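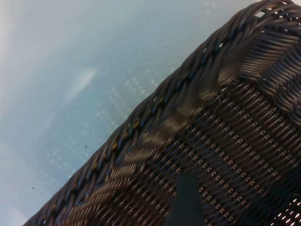 Figure 3. Dark brown basket, type B, on the worktop. Braided rim, slanted band inside it, finer weave on the wall below.

3.2 Baskets and how they held up

Type B is the dark woven one in Figure 3. Synthetic rattan, bought from Gough in a single lot of 32. Type A (plain cotton rope, Alidmont) is covered in 3.1 and not repeated here, except where the two differ.

Three zones matter for wear. First the rim, a thick twisted braid. Then a band of flatter strands laid in alternating slants, running parallel to the rim. Then the wall, a much tighter over-under weave. We scored each zone seperately, 0 for no change up to 4 for a broken strand. Corners got the same scale but their own column, as the flat strands fan out a little where they wrap the turn and we expected trouble there.

Households in the Irach and Tement groups used the baskets for whatever they liked. Mostly hats and gloves, toys, mail, clean towels. No instructions given on carrying. Each household kept a tick sheet for 50 days, one tick per time the basket was lifted and moved. Total ticks for type B came to 735. Sheets with gaps were kept in - dropping them made no difference to the ranking of the zones.

Rim wear was low. Most people lifted by the rim, so this was a suprise to us. The twist seems to spread the load over several strands. The slanted band did worse, mainly snags from zippers and knit cuffs. Scores of 2 and 3 at the corners, lower on the long sides. The wall hardly changed at all. Dust was the complaint there, in the small gaps where strands cross, and several households said a dry brush worked better than a cloth.

Color is a problem for scoring. The strands are glossy and very dark, close to black in places, with the odd golden-brown highlight where light hits the braid. A scuff and a reflection can look alike. We scored under flat, even light on a pale surface and turned each basket twice before writing anything down. Scores made before we settled on this (first week of August) were thrown out and redone.

Load test: 100 lifts per basket, by the rim, same filling each time. Results in Table 4. No rim failures. Two corner strands in the slanted band came loose, both from the Tement group, both already scored 3 before the test.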